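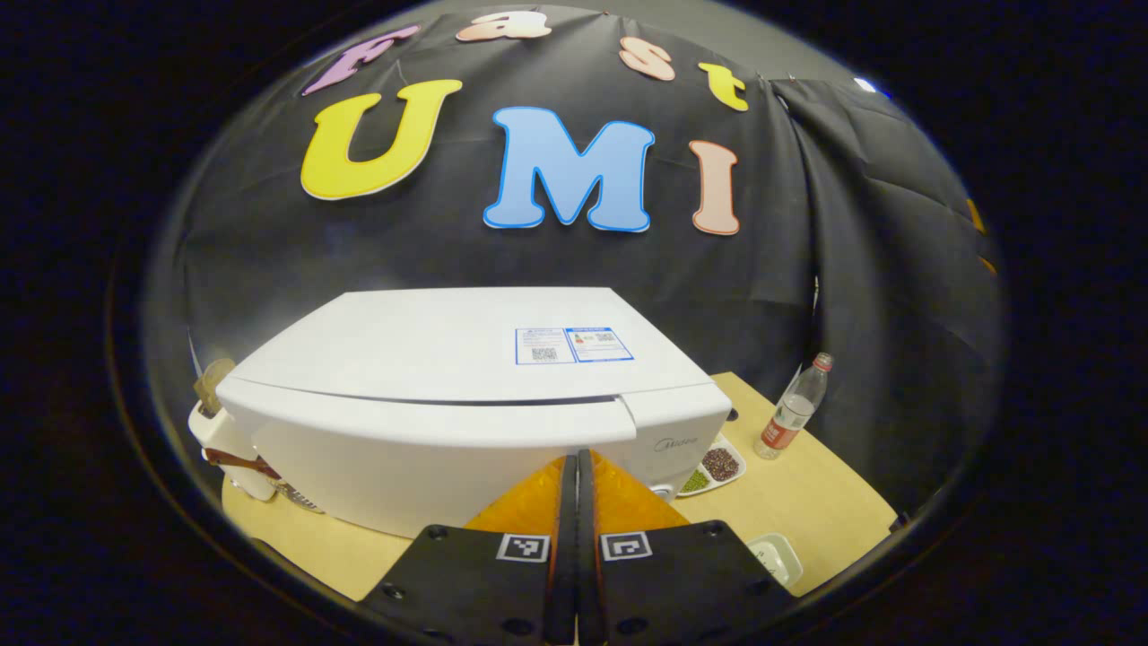
**Ticket 122: open day table, Rukumano hall**
Status: open
Logged: 1 November 2020

Problem: gripper loses its position when it moves in toward the lid of the white appliance. Seen in 2 of the morning runs. The bean tray task ran without errors.

Tried so far:

- Restarted the Uvus logger. No change.
- Cleaned both finger markers with a dry cloth. No change.
- Slowed the approach to 30 percent. Lost position once more, then finished the run.
- Swapped the cable for the spare from Wernness. No change.

Notes: tracking quality was 87 at the start of the day and dropped during the Durán school visit, when people stood close to the table. There is a small bright light near the curtain on the right. Not tested with it off.

Next: repeat the lid run with the light off and visitors behind the tape. Keep the log from the June demo for comparison.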